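# Chapter 4: Household Water Use and Food Residue

Water used in the kitchen leaves the home carrying starch, fat and small solids. This chapter covers how that load is measured and how it can be lowered at the source. Readers should have finished the section on flow meters in Chapter 3.

Flow is recorded at the sink drain, and each washing session is logged as one event. Dishes are left to drain in a rack before the event is closed.
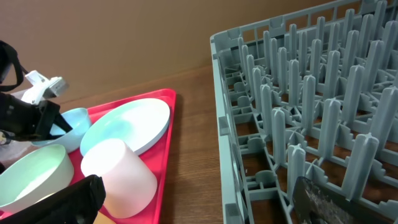
The Istdale survey logged 3724 events in 347 homes. Median flow per event was 39 liters. Homes in Flarska were metered by the same method, but samples were taken only in September, so the two sets should not be pooled.

Solids are sorted by size. Coarse solids are held by a 2 mm screen; fine solids pass through it and settle in the trap. Cooked rice swells in standing water and may move from one class to the other if the sample is not screened within 15 minutes.

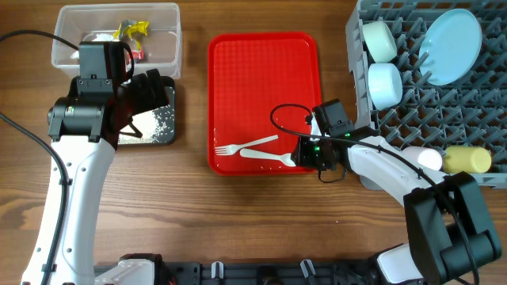
**4.1 Dry Removal Before Washing**

Dry removal means scraping or wiping food from a dish before any water is applied. The mass removed is weighed and reported as a share of total residue. Starch that has dried onto a surface is counted separately, as it needs soaking.

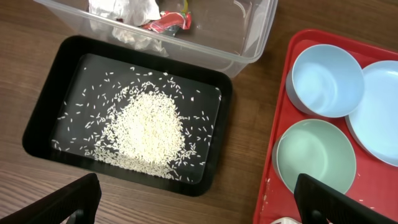

Chaudhary objects that dry removal only shifts the load from the drain to the trash, and that both streams should be reported together. The Cleststead method, given in Section 4.2, does so.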